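The bathroom, finally

5 August 2024

I have been putting off the bathroom since December. Everything else in the flat got its turn: the kitchen drawers, the hall cupboard with the Hornby track I will certainly set up one day, the box marked Lagos that has followed me through two moves and still contains mostly chargers. The bathroom I kept walking past with my eyes front, like someone avoiding a neighbour.

What pushed me into it was the shower door. It had started to stick, and I had started to shower with it open by a hand's width, and the mat had started to smell. I looked up new rollers and found a set for 219, plus postage, from a firm called Zerkska that seems to sell nothing else. Before spending that on four small wheels I thought I might try cleaning the rail.

Reader, it was soap. Years of it, packed into the bottom track in a grey paste you could have pointed brickwork with. An old toothbrush, hot water, white vinegar, and the better part of an evening on my knees. The door now slides shut with one finger and I have shown this to everyone who has come round, including a man reading the meter.

The glass is another matter. Curved glass is a lovely idea in a showroom. A squeegee is flat, so it touches the curve in one place and leaves a stripe of clean with a stripe of not-clean either side. I have settled for a cloth and low standards, and there are still streaks if you look at it with the light behind you. I try not to.

The tiles came up well, mostly because beige marble pattern hides anything short of a crime. The grout I did with bicarb paste and a podcast about the siege of Sistov, which lasted longer than the grout did.

I also wiped the slippery floor sign, the yellow and blue one up on the wall with the little man going over. It says 小心地滑, be careful, slippery floor, and it is fixed high enough that you only really see it from flat on your back.
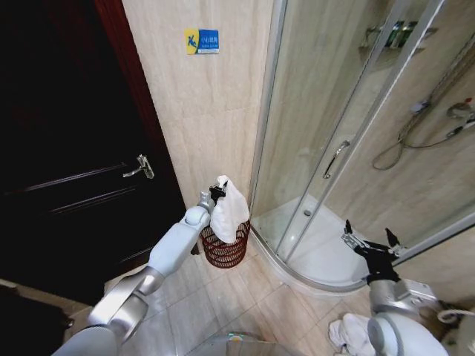
The bottle question

Then there was the shelf. Before I began, there were enough bottles up there to open a small chemist's, most of them with a final centimetre in the bottom that I was keeping for reasons I can't reconstruct. One conditioner had separated into layers. I poured, rinsed and recycled until only the green ones were left, stood them in a row, and felt for a moment like a person who owns matching towels.

Total outlay was about 78 pence for the vinegar. I've put the rest of it under the sink, where it can keep the limescale remover company until next time.

Still to do: the drain, which I have looked at and decided to respect for now, and the back of the door.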